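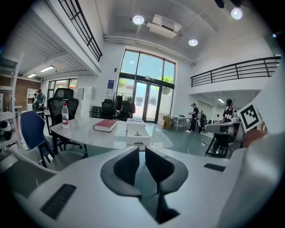
Samer Salameh objects that last year's resolutions failed on wording, and wants every new one written as an action with a place attached.

January, 8 a.m. Reviewed last year's resolution log. 76 entries, most before the end of March. Longest gap followed the move to Muswood. Entries after the gap are shorter and repeat each other.

Changes for this year:
Three resolutions on the sheet, down from last year's page and a half.
Weekly note of up to 300 words, handwritten, then copied to the Nokano folder.
No scoring. The old 1-to-5 scale drifted - a 4 in February reads like a 2 in June.

Resolutions as drafted: walk to Trarkcombe and back before lunch; finish one started book before opening another; call home.

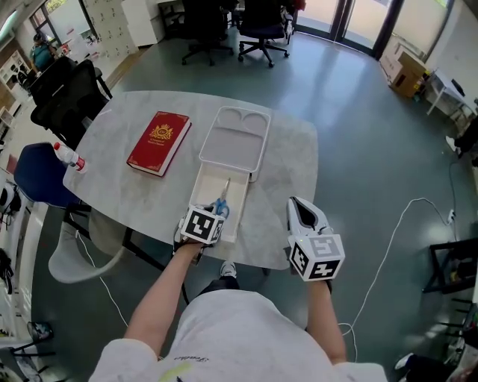
Two missed weeks should end a resolution, one reply on the shared sheet says, and its line should stay blank until spring.

Not convinced. Last year's log has two restarts after longer gaps, both of which held into fall. Will mark missed weeks with a dash and leave the line open. Third resolution still needs a place under Samer's rule - kitchen, probably. Check wording again in February.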